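Gripper comparison in simulation, continued. Same two-arm robot model, same house scene, two end effectors: the Hurka parallel gripper and the Talano angled-finger one. Thread.

Physics step is 1000 Hz for both. Controller gains left alone between runs. I changed the gains last time and could not say afterwards what I had measured.

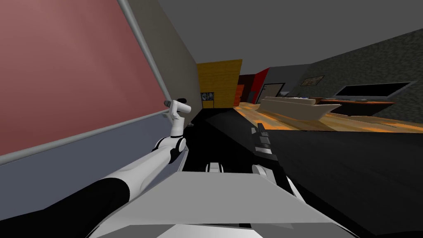

The Hurka first. On flat stock it is fine. On round stock it tends to roll the part at first touch, then the force loop hunts until the part settles. 16 trials, 11 good grasps. Most of the misses came from approach angle, with one finger arriving early.

Lowering the closing speed helps. It also makes every trial long enough that I stopped watching and went to make tea.

Someone at Brindport asked why I don't just raise the friction value. You can, and the numbers improve nicely, and then none of them carry over to the real pads. I keep friction at the value from our pull tests.

Controller note: the Kirkegaard impedance controller needs the payload mass set before the grasp, not after. Otherwise the arm sags at lift-off and the log blames the fingers. Cost me most of a morning in October.

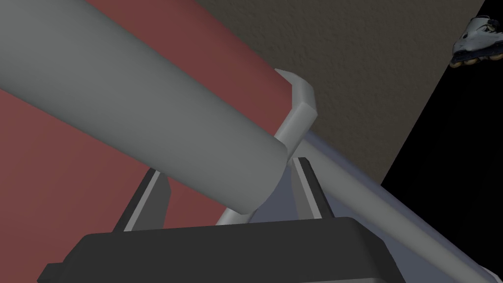 Cameras matter more than I had budgeted for. The wrist view is good for the last bit of an approach and poor for anything before it. A large part near the lens takes over the picture: with the grey cylinder coming down across the red wall to the gap between the fingers, it covers part of the thin rod behind it, and a depth estimate for that rod has little to work with. I now fuse the wrist view with a fixed one and weight the wrist view up only close in.

Fusing costs 2 extra frames of delay. Acceptable at the slow closing speed, marginal at the fast one.

Talano numbers to follow once I have rerun the batch with the payload fix. I threw the old ones away as they were logged with the wrong mass.

If anyone has contact settings for angled fingers that don't jitter at rest, please send them. Mine still buzz when the arm is parked.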